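4 Unpacking, Assembly and First Start

This section covers the Herkix countertop dehumidifier from opening the carton to the end of the first full drying cycle. Read all of it before connecting the unit to power. Wall mounting is covered in section 5 and the external drain hose in section 6.

4.1 Before you begin

Choose the room first. The Herkix is intended for closets, storage rooms, small bathrooms and basements with a door that closes. It will run in an open-plan room, but the humidity reading will drift and the compressor will cycle more often.

The unit must stand upright for 2 hours before it is switched on. If it was carried or stored on its side, let it stand for 16 hours.

CAUTION
Starting the compressor before the oil has settled can damage it. Damage of this kind is not covered by the Volirier warranty.

You will need:
– a medium Phillips screwdriver
– a soft, lint-free cloth
– a level, or a phone with a level function
– a grounded wall outlet within reach of the power cord

Do not use an extension cord or a power strip. The cord supplied with the unit must not be lengthened or spliced.

4.2 Opening the carton

1. Place the carton on the floor with the arrows pointing up. Cut the tape along the top seam only. A blade pushed through the side panels can reach the condenser fins.

2. Remove the top foam tray and set it aside. The molded recesses in the tray hold the float arm and the filter frame. Check both recesses before discarding the foam.

3. Lift the unit out by the two side grips. Do not lift it by the tank handle or by the air outlet flap.

4. Remove the blue transport tape from the tank, the rear grille and the outlet flap. Tape left on the outlet flap will cause an F3 fault at first start.

5. Take out the accessory box. It contains the power cord, the carbon insert, four rubber feet, the drain plug and the fastener set.

6. Empty the fasteners into a zipper bag or a shallow dish before you start assembly. The M3 screws are short and roll easily. 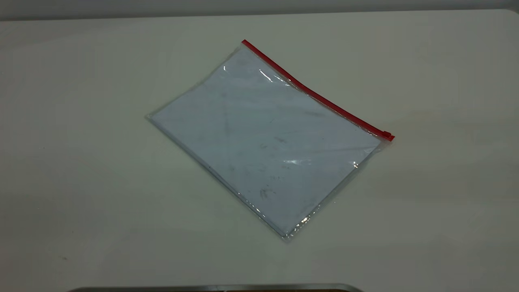 Clear zipper bag with red closure, suitable for small parts.

NOTE
Keep the carton and foam until the first cycle has finished. Returns are accepted only in the original packaging.

4.3 Fitting the feet and leveling

1. Spread the cloth on a firm surface and lay the unit gently on its back. It may stay in this position for the time needed to fit the feet. Repeat the standing period in 4.1 afterward, using the longer figure.

2. Press one rubber foot into each corner socket until it clicks. The two feet marked R go to the rear.

3. Return the unit to the upright position.

4. Place the level on the top cover, first side to side and then front to back. Turn the front feet to correct any tilt. Clockwise raises the corner.

5. Check again with the tank half full of water. A unit that is level when empty may lean forward slightly on carpet or vinyl once the tank gains weight.

A unit that leans forward will report a full tank too early. A unit that leans backward may report it too late and overflow into the base tray.

4.4 Installing the float arm

The float arm is shipped separately to protect the hinge. It stops the compressor when the tank is full.

1. Pull the tank straight out toward you.

2. Locate the two hinge pins on the inside of the left tank wall.

3. Hold the float arm with the white block facing down. Fit the rear eye over the rear pin, then flex the arm slightly and fit the front eye.

4. Move the arm up and down several times. It should fall under its own weight from any position. If it sticks, remove it and check for molding flash around the eyes. Flash can be trimmed with nail scissors.

5. Slide the tank back until both latches engage.

CAUTION
Do not run the unit without the float arm. The tank switch will close and the unit will start, but the compressor will not stop when the tank fills.

4.5 Filter and carbon insert

The filter frame holds a washable dust screen. The carbon insert is optional and reduces odor in closets and shoe storage.

1. Remove the rear grille by pressing the two tabs at the top edge.

2. Take the carbon insert out of its wrapper. Carbon begins to take up moisture and odors as soon as the wrapper is opened, so leave this step until you are ready to start the unit.

3. Place the insert behind the dust screen with the printed arrow pointing into the unit.

4. Secure the frame with two M3 screws. Tighten by hand until the head meets the plastic, then stop. The bosses are plastic and will strip.

5. Refit the grille, bottom edge first.

Replace the carbon insert after 300 hours of operation. The counter can be read by holding the MODE key for five seconds. Spare inserts are sold under the Gornomeck label and are supplied in pairs.

Store the second insert in a sealed clear bag with as much air pressed out as possible. Lay the bag flat, close the zipper most of the way, smooth the film toward the opening and close the rest. An insert stored this way keeps its capacity through one season. An insert left in an open wrapper should be treated as used.

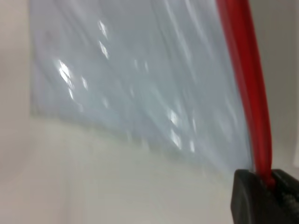
4.6 Positioning the unit

1. Leave a hand's width of clear space behind the rear grille and on both sides.

2. Leave the space above the outlet flap completely open. Shelves, hanging coats and curtains over the flap send moist air back into the intake.

3. Keep the unit away from radiators, clothes dryers and direct sun. The room temperature must stay within the range given on the rating plate.

4. In a bathroom, observe the local rules for electrical equipment near tubs and showers. If in doubt, ask a licensed electrician.

5. Close windows and vents to the outside. A slightly open window will let in moisture faster than the unit can remove it in October and other damp months.

NOTE
Do not stand the unit inside a cabinet with the doors closed, even if the cabinet is the space to be dried. Stand it in front of the open cabinet and close the door to the room.

4.7 First start

1. Confirm that the standing period has passed.

2. Push the power cord into the socket at the rear of the unit, then into the wall outlet. The display shows two dashes.

3. Press POWER. The fan starts at low speed. The compressor follows after a delay of up to three minutes. A single click and a low hum are normal.

4. Press MODE until the water drop symbol is lit.

5. Use the arrow keys to set the target humidity. The factory setting is 48 percent, and this suits most storage rooms. Paper, photographs and musical instruments may call for a different value. Follow the advice of the maker or of a conservator.

6. Leave the room and close the door.

During the first cycle the displayed humidity may rise before it falls. Walls, textiles and cardboard give up moisture when the air around them begins to dry – this can continue for several days in a basement that has been closed for a long time. Do not lower the target value to speed up the process. The compressor has one speed, and the removal rate does not depend on the setting.

A faint smell of warm plastic may be noticed on the first day. It should fade. If there is a burning smell, or if the cord becomes hot, disconnect the unit at the wall and contact service.

4.8 Emptying the tank

1. When the tank is full, the compressor stops, the tank symbol flashes and a tone sounds. The tone repeats at intervals until the tank is removed or the unit is switched off.

2. Pull the tank out slowly with both hands. Wait for the drip tray to finish draining before moving the tank away.

3. Pour the water out at the rear corner spout. Do not drink it, give it to animals or use it in humidifiers or steam irons.

4. Wipe the float arm and the bottom of the tank. Check that the arm still moves freely.

5. Return the tank. The compressor restarts after the usual delay.

4.9 Faults during first start

F1 – Tank missing or not seated. Remove the tank and push it in until both latches engage.

F2 – Coil frost. Room temperature too low. Switch off, let the coil thaw with the outlet flap open, and start again in a warmer room.

F3 – Air path blocked. Check for transport tape, a closed outlet flap or a carbon insert fitted with its wrapper on.

F4 – Humidity sensor out of range. Often seen when the unit has been brought in from a cold vehicle. Leave it switched off until it has reached room temperature.

Display dark – Check the cord at both ends and test the outlet with a lamp. If the outlet is live and the display stays dark, do not open the housing.

Faults F1 to F4 clear themselves when the cause has been removed. If the same code returns after three attempts, note the serial number from the label under the tank and contact Azimi, the service partner for all Volirier units.

4.10 After the first cycle

Record the date of first start on the card inside the back cover of this manual. Put any unused screws, the drain plug and the spare foot shims back into the parts bag and keep it with the manual. The drain plug will be needed if the hose described in section 6 is fitted and later removed.

Technical editing of this section: Dariusz Stępień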